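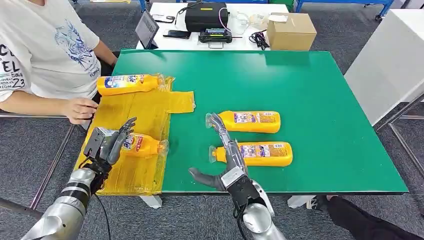
I came to the Hultetti omnibus the way I come to most old pulp collections, through a footnote in somebody else's book, and I've now been through all 215 pages of it twice. It gathers eight stories about Daltach, the night-shift sleuth who works out of a newspaper office in a port city called Correa, and if you have any fondness at all for heroes with odd gadgets and short tempers you'll probably want a copy. The paper is a strong yellow, by the way, very nearly the yellow of the plastic sheet on that green table top, and I mean that kindly! It takes a few pages to get used to and then you stop seeing it.

Now, the stories. They're credited to Boris Shehu, though the introduction by Eugénie Guérin makes a good case that at least two were finished by another hand, and once she has pointed it out you can hear it. The Daltach of "The Lantern Club" is a dry, patient sort of man who lets suspects talk themselves into knots. The Daltach of "Six Bells for Ditside" jumps through a skylight on page one and scarcely sits down afterwards. I enjoyed both of them, but I'd have trouble believing they had ever met.

What will please the continuity hunters (I'm one, my bookshelves are a disgrace) is how much Guérin has dug up about where these tales sit beside the others from the same publisher. Ditside turns up in a rival series as a village with a single pub, and here it has a tram line and an opera house. Guérin suggests the two might be different places sharing a name – there's an Old Ditside mentioned once, in passing, in the fifth story – and I think that works rather well. I'm less sure about her timeline. She puts "The Lantern Club" in November, on the strength of some fog and a character's cough, and then has to squeeze in a sea voyage, a trial and a broken leg before Christmas. Daltach is a quick healer, but still.

The drawings are by Sigrun Westerberg, newly done for this edition, and there are 20 of them. I liked the small ones at the chapter heads best. The full-page ones are handsome enough, only she has given Daltach a moustache, and the text says clean-shaven in three separate places. Fidelina Lozano's notes at the back are a real treat, very chatty and full of slang explained, and I wish there were more than six pages of them.

A few grumbles. The binding is stiff and wants both hands, so it's no good for reading over breakfast. "The Glass Admiral" is missing its last paragraph, and I gather it was missing from the magazine too, but a line saying so would have saved me hunting through the index for it. And the contents page lists the stories in a different order from the one they're printed in.

I'd still buy it again. If you only have time for one, start with "The Lantern Club" and leave the skylight for later. There's a second volume promised, with Teófilo Lozano editing, and I've already put my name down for it.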